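# Talk notes: the slow squeeze (Omville meetup, 20 min slot)

Mic check, water, clicker. Don't start with the Oltel joke again, it died last time.

**Opening**

Hi everybody! So I'm going to talk about a gripper that let go of nothing and still ruined my December. I've given plenty of talks on dropped parts. Dropping is easy, you hear it hit the floor! This one is about fingers that kept squeezing after we told them to stop, and about how long it took me (me, personally, please blame me) to believe it was happening.

(Pause. If the room is small, ask who has had a finger pinched by their own gripper. Raise my hand first.)

**What went wrong**

We'd been running the two-finger grippers at Grarkport on household stuff, flat things mostly. Cards, packets, thin boxes. The fingers close, the motor current climbs, it crosses a limit, the controller says "okay, got it" and holds. Lovely. Except on some 126 grasps in the log, the controller said "got it" and then went right on closing, a tiny bit at a time, for as long as the hold lasted. We called it the creep.

On a block of wood you'd never notice. On a card held by its two side edges you notice pretty fast, because the card bows, and then it pops out toward whoever is standing there. One of ours went past my ear. I laughed. I shouldn't have laughed, because the same fingers were creeping at the same rate when a person's thumb was the thing in between, and that's how we finally got a real incident report. Bruised nail, nothing broken, one very annoyed Rochelle.

(Slide: the card grasp. Leave it up while I do the next part, don't read off it.)

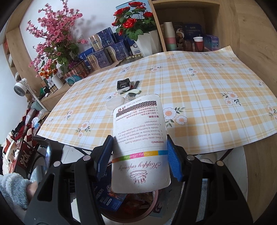 Rochelle Pettigrew said she'd felt it weeks before the thumb, that a hold at the end of a long session always seemed tighter than one at the start, and that she'd told me so and I'd said it was probably the pads. She's right, I did say that. I even ordered new pads! Clyde Okafor then asked why we were trusting the current reading at all once the motor had warmed up, and there was this long quiet on the call.

**The cause (go slow, people take notes here)**

- The hold loop was trying to keep the current at 700 milliamps.
- As the motor warmed up, the same current command bought less torque, so somebody (me again) had added a little correction on top.
- The correction had no ceiling. It added up through the hold and never reset between grasps.

So a session of 2648 grasps starts out gentle and ends up with a grumpy pair of pliers. Every short bench test we ran came back clean, and of course it did, we shut the thing off after ten minutes and went for lunch at Thibodeaux.

**What we changed**

The correction now has a hard limit and goes back to zero every time the fingers open. There's also a position check: if the fingers move more than a hair after "got it," the motor cuts out and you have to re-arm by hand. People grumbled about that one. Keep it anyway.

The release button moved too. It used to be on the laptop, so if your thumb was stuck you had to reach across with your other hand and find the right key. It's on the handle now, big and ugly.

And we do one long soak test before any release, 600 grasps back to back with a force gauge between the pads. It's boring. Bring a book.

**Still open**

I don't have a good answer for slow creep on soft things. A bag of rice moves by itself, so the position check trips all the time and folks start wanting to switch it off. If anyone here has solved that, please find me by the coffee.

(If I'm running over, skip the soft stuff and go to questions. Leave the handle on the front table, battery OUT.)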